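Ribbed soft fingers vs. flat steel jaws for small metal parts

benchpress_dan
March 21, 2018

Okay, so I've been swapping fingers on my gripper for a couple of weeks now and I need somebody to argue with. I have two sets. One is the Jakstead flat steel jaws that came with the gripper, and the other is a pair of black ribbed tapered pads from Görtz that I bought because I got tired of dropping things. The job is sorting small electromechanical junk out of a yellow bin — solenoids mostly, plus the odd circuit board — into a steel tray.

I ran 300 picks with each set. The flat jaws dropped 41 and the ribbed ones dropped 12. I was ready to call it right there, but when the ribbed pads do mess up they mess up in a more annoying way. The part doesn't fall, it rolls a few degrees in the grip and then the place goes wrong.

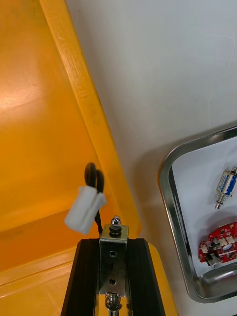 Solenoids are the worst of the bunch for this. The bracket is nice and flat and has holes in it, so you'd think any gripper in the world could hold it, but the plunger slides and the spring pushes back and the wire swings around with a connector on the end of it. Every time the arm stops hard, that connector keeps going. I've slowed the last bit of the move down and it helps, but now my cycle time stinks.

So, ribbed and slow, or flat and fast with more force? Which one would you live with?

mollyg_controls

Ribbed, easy. Drops cost you way more than a slow approach does. What force are you running on the steel jaws, though? 12 against 41 is a bigger gap than I ever saw with the same two sets.

benchpress_dan

Whatever the default is in the Jakstead software. The slider says 100 and I left it there (I know, I know).

torque_wrench_tim

Gonna disagree with Molly. If the slider is at the default you haven't tested the steel jaws, you've tested the default. Turn it up and grab the bracket on its flat face. A bent piece of metal like that can take it. We ran steel jaws on relay frames at the Dilthorpe shop for years and I can't remember anybody complaining about drops.

mollyg_controls

Relay frames don't have a spring hanging off the bottom, Tim.

torque_wrench_tim

Fair, but the spring isn't what he's gripping.

risgate_ron

The wire is your problem, not the fingers. Look at your wrist camera while the arm is stopping. If the connector swings across the view right when your software is trying to find the part edge, you'll get a bad angle and blame the pads for it. I had the exact same "rolling" and half of it was my own vision code! I put in a 200 millisecond pause before the image grab and most of it went away. Cheap to try before you spend money on a third set.

benchpress_dan

Huh. I do grab the image right at the stop. I went back through some of the wrist shots and the connector is kind of smeary in a few of them, so you may be on to something. Still, some of these are really turned. I can see the part sitting crooked in the tray afterward.

kestrel88

Has anyone tried the Risgate adaptive fingers on this kind of thing? Rüdiger Grube at my old job swore by them, but he was doing fruit.

torque_wrench_tim

Too squishy for brackets. They wrap around the part and then you have no idea where the middle is.

kestrel88

He said that about metal parts too, now that I think of it.

mollyg_controls

Dan, how long do the ribbed pads last for you? Mine had the edges chewed up at 4,000 cycles on stamped parts, and the grip got noticeably worse before I could see any wear. That's the one thing I'd give Tim's side. Steel jaws are forever.

benchpress_dan

Nowhere near that yet, I'll keep an eye on it. Plan for now is Ron's pause first with the ribbed pads, then the steel jaws with the force turned up so Tim quits yelling at me. Same 300 picks each — I'll post the numbers in April.

torque_wrench_tim

I'm not yelling. Grab it on the flat face.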